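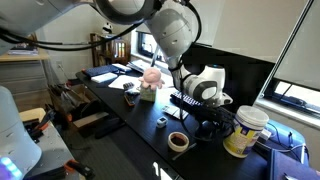
Imprimir | Enviar por e-mail

Assunto: Re: Desvio de posição no braço 2 depois da troca dos cabos

Ulla Hägglund escreveu:
> Troquei o chicote externo do braço 2 na célula de Gorkcombe. Desde então,
> ao aproximar do teclado de teste, a ponta do gripper chega deslocada
> para a esquerda. Refiz o zero da ferramenta e o desvio ficou igual.
> Alguém viu isso em Skurville?

Ulla,

Vimos em março. O zero da ferramenta não corrige esse caso. O chicote novo é mais rígido e, se a abraçadeira do cotovelo estiver apertada demais, ele exerce torque sobre o punho. O controlador compensa só uma parte.

Procedimento que usamos:

1. Braço em repouso, freios aplicados, alimentação do gripper desligada.
2. Soltar a abraçadeira do cotovelo e deixar folga para a rotação completa do punho. A do ombro fica como está.
3. Religar e aguardar 18 minutos em ciclo lento antes de medir.
4. Refazer a carga útil (massa e centro de gravidade) e, por último, o zero da ferramenta.
5. Repetir a aproximação na mesma tecla, sempre vindo do mesmo lado.

Se aparecer o aviso 781 no passo 4, a carga antiga ainda está na memória. Apagar o perfil e gravar de novo.

Reapertamos os conectores a cada 2.000 ciclos, aproximadamente. A ficha de manutenção da Imrie não prevê essa verificação; acrescentamos à mão.

Mande o log do passo 5 se o desvio continuar.

Oficina de Skurville

Este site usa cookies para manter a sua sessão. Aceitar | Recusar

Arquivo da lista Plestville | Contato | Voltar ao topo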